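The Ferry Woman of Dutover

a story

Binta Nnaji had the box open before she had her coat off. Letters, mostly. A ledger with the spine gone. November, four in the afternoon and the light already quitting, and the Dutover library heating made its one noise and stopped.

She was supposed to write 1000 words on Mrs. Balero. The ferry woman. Everybody in town knew the story – the flood, the rope, the boat going back and forth all night with children in it. There was a street named for her. A bad painting in the bank.

What there wasn't was a first name.

"Mrs. Balero," said the street sign. "The widow Balero," said the newspaper. "Balero's wife," said the deed to the landing, and he'd been dead six years by then. 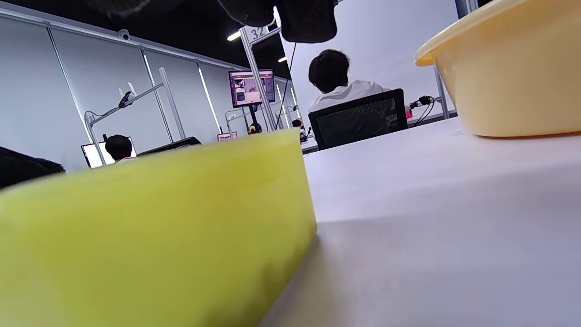

Dutover Public Library – Local History Department – Reading Room Stories

Binta turned pages. Flour. Nails. Rope, 60 feet. Rope again. Somebody who wrote very small and pressed very hard had kept this book, and the ink had gone brown as tea.

"You're still here," said Ayodele Balogun from the door. He had his keys in his hand, which was how he told people to leave.

"She bought rope twice."

"Who did?"

"Her. In October. Before the flood. Why would you buy rope twice?"

He came in and put the keys down. That was the thing about Ayodele, you could always get him with a receipt. He leaned over the ledger with his glasses up on his forehead, where they did him no good at all.

"First one broke," he said.

"Or she was looking at the river."

He thought about that. Outside a truck went by and the window buzzed in its frame. He pulled out a chair.

They took half the box each. His half was letters from a cousin in Vokano, up the valley, who complained. About her knees, about the price of a goose, about a preacher. Ayodele read the good parts out loud. Binta told him to stop and then asked what happened with the goose.

Five o'clock. Five thirty. The ledger went on, page after page of ferry fares in that hard small hand. A cow. Two men and a cow. A piano, crossed out, then written in agian underneath at a higher price.

"She charged extra for the piano," said Binta.

"Good for her."

Then the flood. She'd been waiting for it, she'd thought there would be a page, something. A prayer maybe. It was one line. No charge this night. And under it the names.

Twenty-one children. Just the names, in a column, the way she'd have written down fares, and after each one a little tick. All of them ticked. Binta went down the column with her finger not quite touching the paper. The pen had gone right through at one place and been carried on past the hole.

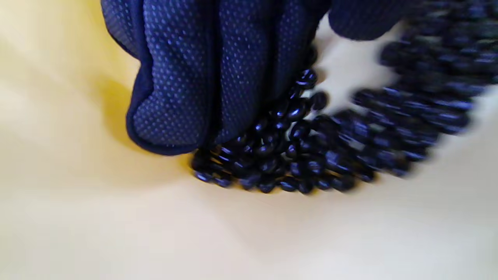 Page last changed: November

Ayodele didn't say anything for a while. He found a tissue and cleaned his glasses and put them back on his forehead.

"My grandmother's people were Obi," he said. "From the low end. By the mill."

Binta looked. Went back up. There it was, fourth from the top. Obi, the little girl. No first name for her either, just that, and the tick.

"I never knew that," he said. "We always said they came later."

She turned the ledger so he could see it and went to stand by the window for a minute. Dark now. You could hear the river if you knew to listen, a low sound behind the traffic. It was smaller than it used to be, they'd put the dam in. Kids threw sticks off the landing.

When she came back he was holding a letter.

"It's the goose cousin again," he said. "Last one in the bundle. Listen."

He read it slowly, tilting it to the lamp. The cousin had heard about the flood. The cousin thought it was very foolish, a woman of that age in a boat, at night, and what would have become of the house. The cousin's knees were no better. There was a new preacher. And then, at the bottom, squeezed in sideways where the paper had run out –

"'But you were always the stubborn one, Philippa, and I suppose I am proud.'"

The heating made its noise.

"Philippa," said Binta.

"Philippa Balero."

She wrote it down. Wrote it again, bigger, at the top of a clean sheet, and underlined it, and then just sat looking at the thing. Her coat was still on. One sleeve was, anyway.

"They'll have to change the sign," Ayodele said.

"They won't want to pay for the sign."

"How much is a sign?"

She didn't know. She pulled the sheet toward her and started with the rope.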